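Sernmont Bamboo Sleeping Mat

Item 337. Bed mat, slatted bamboo, natural and two-tone finishes. Sizes twin, full, queen and king.

The Sernmont is a summer mat that lies on top of your mattress in place of a bottom sheet. It is made from narrow bamboo slats sewn side by side onto a cloth backing. The slats do not soak up body heat the way a padded cover does, and air can move along the grooves between them. People who grew up with mats like this usually put them on in June and take them off when the nights turn cool. If you are buying one for the first time, the notes further down should help you pick a size and get through the first couple of weeks.

What you get

One mat, rolled, in a cotton storage sleeve with a drawstring. Four elastic corner straps, already sewn on. A care card. The mat is shipped in a long carton, so please check that it will go around the turn in your stairs if you order the king.

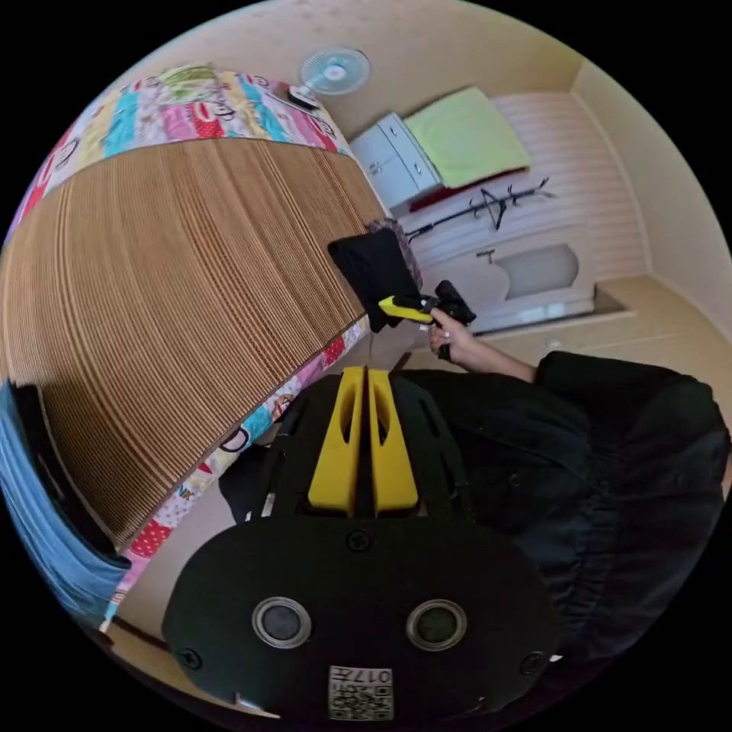
Choosing a size

Measure the top of the mattress and not the bed frame. The mat should stop at the edge of the mattress or slightly short of it. Slats that stick out past the edge will bend each time someone sits down, and that is how most of them crack. If your mattress falls between two sizes, take the smaller one.

The queen and king fold once down the middle, along a cloth hinge. The hinge lies flat after a few nights. The twin and full have no hinge and can only be rolled. Always roll across the slats, never along them.

Natural or two-tone

Natural is a single light brown. Two-tone alternates light and dark slats, the dark ones having been steamed longer before cutting. Both finishes are the same bamboo and feel the same to lie on. The dark slats fade a little in a sunny room — turn the mat end for end once a month and it will fade evenly.

We used to carry a third finish, a lacquered green from Jernorberg. It felt sticky in humid weather and we dropped it. Replacement straps for the green mat are still in stock and fit all sizes.

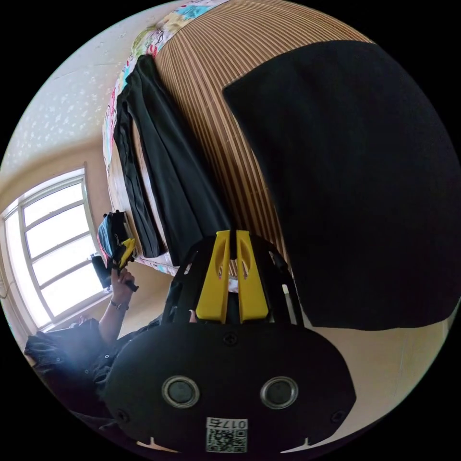
Written by the bedding buyer, Plovthorpe Home Supply

Before first use

Unroll the mat on a clean floor and leave it overnight, top side down. Wipe both sides with a cloth wrung out in warm water, then let it dry completely in the shade. There will be a grassy smell for a week or so. An open window takes care of it.

Run your hand over the slats in both directions. Every mat is sanded before it leaves the workshop, but a small splinter gets by now and then. Use the square of fine sandpaper stapled to the care card. If you find more than 2 rough spots, send the mat back and we will replace it.

Sleeping on it

A bamboo mat is firm. On a soft mattress you will hardly notice, and on a firm one you may want a thin cotton sheet over the top, at least at first. A sheet also keeps long hair from catching between the slats. Some customers use the mat only under the legs and back and keep a regular pillow at the top, with the pillow sitting on the mat. That works fine.

Do not use it with an electric blanket or a heated mattress pad. Do not use it in a crib.

Cleaning and storage

Wipe it down once a week with a damp cloth. For sweat marks, add a spoonful of white vinegar to the water. Never soak the mat or put it in a washing machine, and keep it out of the dryer. Bleach weakens the thread and turns the slats gray.

Dark clothes can leave lint in the grooves if you sort or fold laundry on the bed. A soft brush pulled along the slats gets it out. Damp clothing should not be left lying on the mat at all, as the dye may transfer.

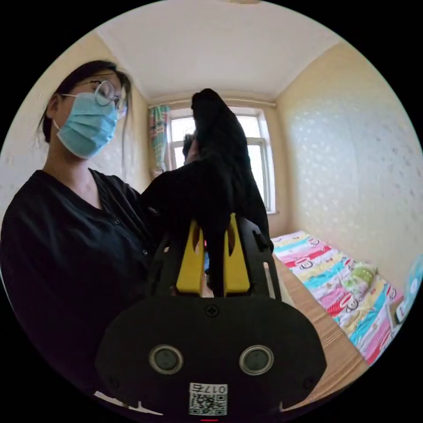 At the end of the season, wipe the mat, dry it for a full day, and roll it with the top side out. Put it in the sleeve and stand it upright in a closet. Basements are a bad idea. If you see mold in spring, brush it off outdoors, wipe with vinegar water and dry again. Light spots usually come out, deep ones do not.

Matching items

Rajput cotton top sheet, item sold separately, cut without elastic so it can be laid loose over the mat. Pillow mat in the same two finishes, sold in sets of 2.

Warranty

4 years on stitching and backing. Split slats are covered for the first season only. Keep the tag that is sewn beside the lower left strap, as we need the lot number printed on it to match the color of a repair.

Shipping

Orders placed before noon go out the same day. King mats ship separately from everything else in the order and may arrive a day later.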